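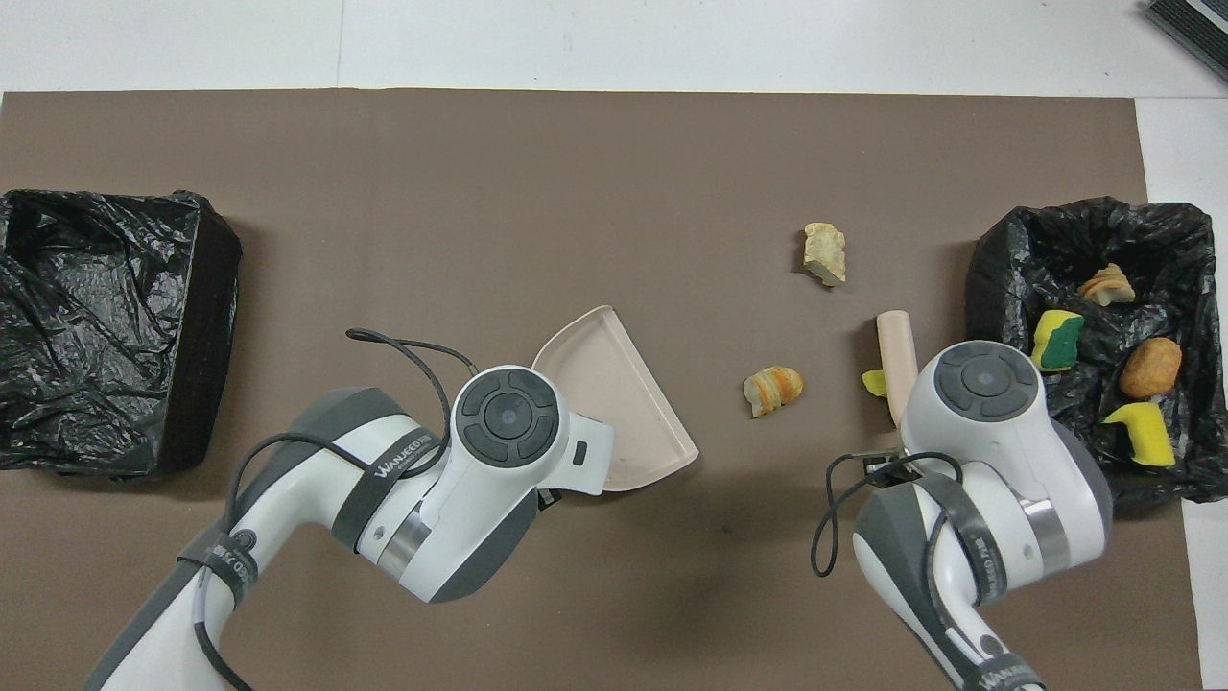

What does a two-armed robot gain from using a dustpan to clear a table?
A dustpan lets the robot gather small and crumbling pieces that a gripper would crush or miss, with one arm holding the tool and the other free to move the items.

Zolley, the robotics research firm, has released results from a study of tool use in table clearing. The work was carried out with the Eden laboratory in February and covers sorting and clearing tasks performed by 2 arms over a shared surface with lined bins.

The method, named Guvis, trains a single control policy for both arms. Earlier work at Zolley gave each arm its own policy and passed timing signals between them – an arrangement that failed most often when the arms worked close together.

Guvis was trained on 1861 demonstrations and tested over 300 trials with food-like items and sponges. Each trial was limited to 3 minutes. The single policy completed more trials than the paired policies and dropped fewer items during transfer to a bin. Soft items remained the main source of error.

The training code will be released through Polat, the firm's public software library. Trial logs will follow under the same licence. Further tests will cover wet surfaces and bins of other sizes.

Requests for the full report should be sent to the Zolley press office.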